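Small ovens and the things that live beside them

When we moved into the flat in August I had more than ten boxes marked KITCHEN and, as far as I could see, space for the contents of 2 of them. The big oven that came with the place is a Perkard, older than my marriage, and it takes so long to warm up that by the time it's ready I've usually eaten a bowl of cereal standing at the sink. So I gave in and started reading up on toaster ovens, as you do late in the evening when you ought to be asleep.

I very nearly bought the Plornex because it was on offer -- 31 pounds off, and I do love a bargain -- but the door opened sideways, and in our kitchen that would have meant opening it straight into the kettle. The shop had a Jemow too, a nice plain thing with a proper drop-down door, and that's the one that came home with me on the bus, on my lap, like a rather heavy cat.
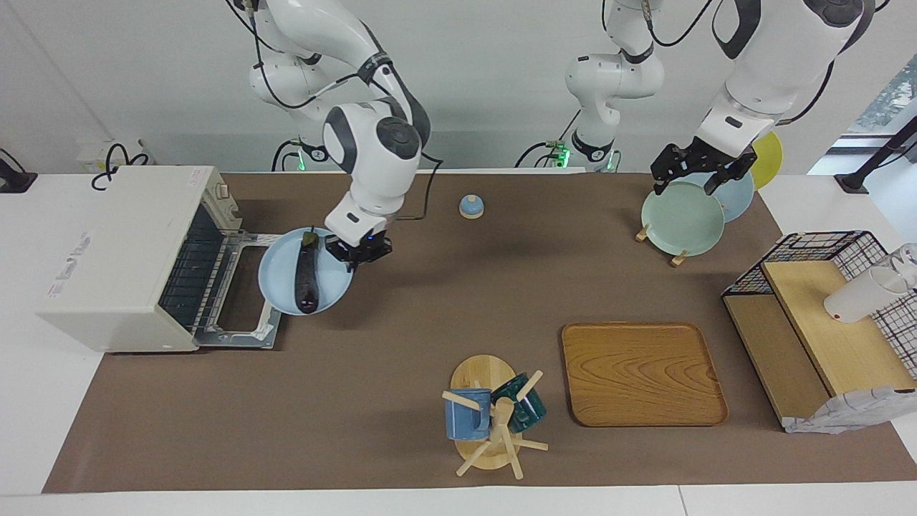
Aubergines were what I wanted it for in the first place. I grew up with them fried in far too much oil (delicious, I'm not knocking it) and it took me years to find out how lovely they are roasted whole, until the skin goes wrinkly and the inside turns to something you can eat with a spoon. One aubergine is a silly amount to heat a full-sized oven for, but a little one takes it very happily. I carry mine over on a plate and pull the wire rack well out over the folded-down door, as it is with the cream oven here, so I'm not posting a vegetable into a hot box with my knuckles against the bars. Prick it first, please! I forgot once and was picking bits off the ceiling of the oven for days.

The other thing I've come round to is keeping plates on their edges. I always thought plate holders were for people with antique china to show off, but a pair of little wooden ones gives you back a surprising amount of worktop, and you can take the plate you want without lifting four others off it. Mine are from Sikora, the homeware place by the station, and so is the mug tree, which I bought on the same trip and didn't need at all. It wobbles if you hang everything on one side. I've learned to put the heavy mugs opposite each other.

Still to sort out: somewhere for the tea towels, which at present get draped over whatever is nearest, and a lid for the big saucepan, last seen in one of the boxes I haven't opened. If I find it I'll make the aubergine and tomato soup and put the recipe up.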